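Accept cookies to keep reading. Manage preferences | Accept all

Print this ticket | E-mail this ticket

Pusher rod drifts left after controller swap
Status: Open (again)
April 2026, posted by bench support

1. Reported problem
Block-pushing runs were fine on the Amrani controller. Same arm, same rod, same board on the Tronach controller, and the tip ends up 2 mm left of where it was told to go. The Tronach logs this as "target reached." I admire the confidence.

2. Tried first
Re-ran tool calibration. No change. Re-ran it with the manual open. No change, but I now know the manual has two chapter 6s.
Swapped the rod for the Trumo two-finger gripper. Drift gone. Put the rod back. Drift back.
Tightened the collar. It was already tight. It's tighter now.

3. Vendor reply
Pravach support asked whether the arm was plugged in. Confirmed. They then suggested firmware from February, which we have been running since February.

4. Tool length
Found the Tronach had kept the gripper's tool length and was applying it to the rod. The difference is 40 mm. Entered the right value by hand, saved, rebooted, checked that it survived. It did not survive. Entered it again in the other menu, the one also called Tool.

5. Retest setup
Rod at low hover over the maple board, left of the red star and cylinder. Blue and yellow blocks grouped toward the back, green pair toward the front. Speed limit 40 mm/s until I trust it.
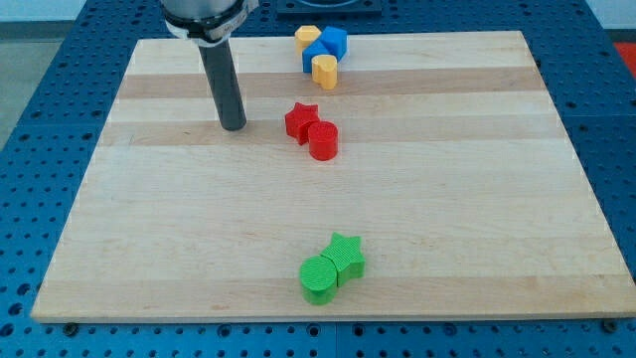 6. Next steps
Run 1000 pushes on the Tronach, then the same 1000 on the Amrani, and compare final tip error over all 2000. Please don't change the tool profile while this is going. If you already did, add a note to this ticket and say which Tool menu.

Subscribe to the bench newsletter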